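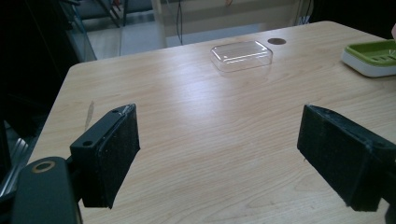
Does a clear plastic box lid need to be dry before it goes back on the box? Give it a few minutes on a towel first, then snap it on, or you'll trap damp in there and everything inside will smell like a basement.

Sorry, I'm starting with the bit Mirko asked me off-list, in case anyone else wondered. Now to Tiziana's note:

> From: Tiziana Ferri
> Hi all, I finally cleared off my work table and I want it to stay that way. My soap dish is the slotted kind with a base underneath, and it leaves a ring on the wood if I forget about it. Does everyone just wipe forever? Also, what do you do with lids that have lost their boxes?
>
> Tiziana

I had the same ring at the Villa for months! What finally helped was lifting the slotted tray out every evening and tipping the water out of the base — takes no time at all once you're in the habit. For pale streaks I use a barely damp cloth, going along the grain, and then a dry one right after. Go easy near the cable hole (I once sent a good splash down mine and spent the evening mopping under the desk).

As for orphan lids, I keep the shallow ones. They make great little trays for paper clips and buttons, and being see-through you can find things in them. I gave 2 to Primo and he wants more.

Does anybody have a cleaner they like for light wood tops? Pak-hei mentioned one from Stostik, the 500 ml bottle, but I haven't tried it yet.

Natalina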